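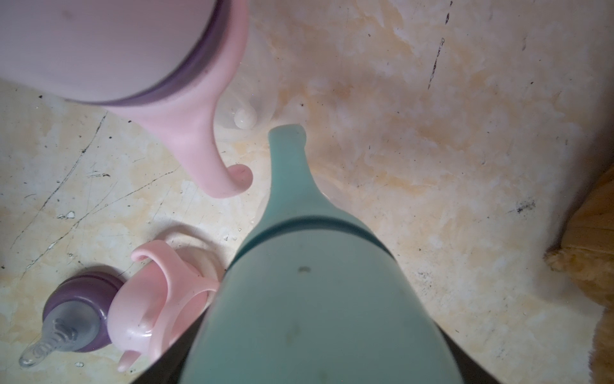 Gripper budget (home robots)

A gripper budget is the money you set aside for a robot's hand and everything that wears out on it. I plan these for the Murkent tidying project, so expect my own bias!

The purchase price is the easy part. Soft fingers are the line people forget – I put down 155 dollars a year for spares, and I ask the seller for delivery times before I sign anything. Ours come from Flalano, who quoted 11 days in August.

Next comes practice clutter. Cups with handles, baby bottles and fuzzy things are all worth buying secondhand (I allow 90 dollars).

See also: Wrist cameras; Floor robots; Leasing or buying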